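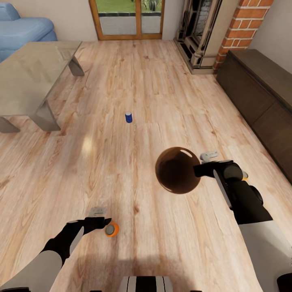 Is an inside cabin enough for one night on a ferry?
For one night it is enough for most people, if they board late and sleep well without a window.

Talks > Travel evenings > Night ferries > Speaker notes

THE NIGHT FERRY FROM PAMPORT TO GRENANCE
Notes for the speaker. Please do not read them word by word, I have tried it and it sounds bad.

1. Opening
Say good evening, check that the back row can hear. Ask who has slept on a ship before. Wait for the hands. Then ask who has slept well on a ship. Wait again.

Explain the route. The ship leaves Pamport in the evening, stops at Simley in the night, and arrives in Grenance for breakfast. The crossing takes 9 hours with the stop included. I have made it in both directions, in June and also in winter, and I will speak mostly of June.

Say that I pay for my own tickets. People always ask this later, so it is better to say it early.

2. Booking
The line is Fothergill Ferries. They sell three things: a seat, an inside cabin and an outside cabin. The seat looks cheap on the screen. The blanket and the breakfast are then added one after the other, and the difference to the inside cabin becomes small.

The return ticket must be booked together with the first one if you want the same price. I did not know this on my first trip.

Sunday sailings fill up first. If you can travel on another day, do it.

Tell the story of cabin 1023. I had asked for a quiet cabin and got this one, beside the door to the stairs. Every person who went to the bar passed my head. Since then I look at the deck plan before I pay, and I look for the middle of a corridor. Pause here, somebody usually has a story about a worse cabin.

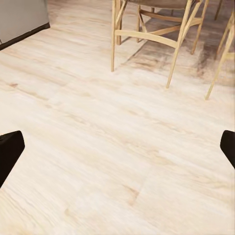

Pale floor, long planks.

3. At the port
Foot passengers and cars have different gates in Pamport, and the signs for foot passengers begin only after the roundabout. If you come by bus, stay on until the last stop. The stop before it has the word "harbor" in its name but it is the fishing harbor, and from there you walk a long way along a fence.

Check-in closes earlier than people expect. Write down the closing time and forget the departure time, this is my advice. The café in the terminal closes before the check-in does, so eat in the town.

Keep one small bag for the night. The big suitcase can go on the luggage cart, but you will not see the cart again until Grenance. Mine had my toothbrush in it.

4. On board
Go to the cabin first, then up to the open deck. The view is best while the ship leaves the bay and passes the lighthouse on the left side. Bring a jacket also in June.

Dinner: the self-service restaurant is good enough. I like the fish soup. The other restaurant has only 6 tables and you must reserve when you board – the desk is next to the shop.

Seasickness. Speak about it calmly, some people in the room are worried. Low decks and the middle of the ship move less. Eat something dry. Tablets should be taken before the ship leaves, and a pharmacist can say which kind is right for you.

5. The stop at Simley
The ship stops in the middle of the night and the announcement is made in all the cabins. It is loud. If you are not leaving at Simley, you can turn around and sleep again, but the first time everybody sits up in bed.

If you have time on the way back, get off at Simley and stay a night. There is an old customs house with the year 1622 over the door, and a path behind it that goes up to the chapel. The bakery opens very early because of the ferry.

6. Arrival
Cabins must be free before the ship is in port. Breakfast has a long line at the end, so go when it opens. The tram to the center of Grenance starts outside the terminal, and the ticket machine takes cards only.

Close with questions. If there are none, ask again who would try it. Leave the timetables on the table near the door – and collect the pens.

Search this site
Type a word Go

Recent talks
Winter on Simley: what stays open
Small trains behind Grenance
Packing one bag for a week
Pamport on foot, from the station to the old quay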